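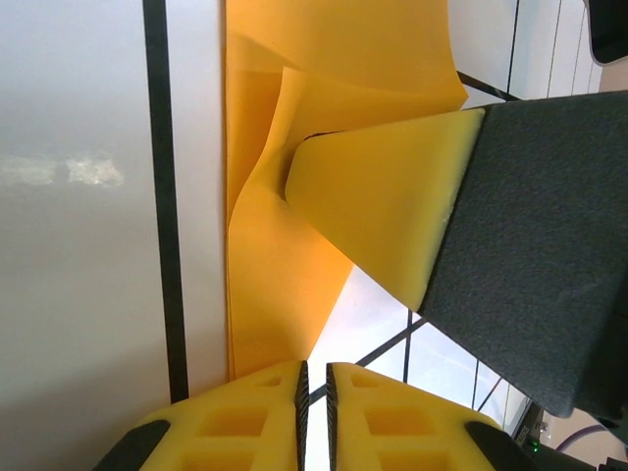
4. Planning a Food Walk

This section explains how to build a walk in the Wastov travel guide app. Before you start, please finish the account set-up in section 3 and download the map of your city. The Grirnley map has 1,439 food places and needs a good connection.

1. Open the Walks tab and press New Walk.
2. Type the neighborhood where you want to eat. For our examples we use Guma Market.
3. Choose a start time. Many breakfast stalls close before 10 a.m., so the list will change when you change the time.
4. Select the dishes you like to try. You can choose one dish for each stop, or leave the field on Any.
5. Add your stops. One walk can have 4 stops in the free version and 12 in the paid version.
6. Press Arrange. The app puts the stops in walking order and shows the total time on foot.

Note: The total time does not include waiting in line. At the Lim noodle counter, our editor Jae-in Myung waited 47 minutes for a bowl at lunch. Add extra time by hand under Stop Details.

7. Check the opening days of each stall. A gray clock means that the owner did not confirm the hours this season. Many stalls take a long holiday in August.
8. Press Save for Offline. Wait until the green mark appears before you leave the hotel Wi-Fi.

Caution: Allergy filters use information from the stall owners. We do not test the food. If you have a serious allergy, always ask at the stall - the phrase cards in section 6 can help you with this.

Caution: Most stalls take only cash. Carry small bills.

4.1 Changing a walk on the way

To skip a stop, hold your finger on its name and press Skip. The remaining stops stay in the same order. If the battery is under 20 percent, the app turns off live location and shows only the list of addresses.

To send us a correction, press Report on the stall page. Deok-su Bang reads the reports for Grirnley and updates the map at the end of each month.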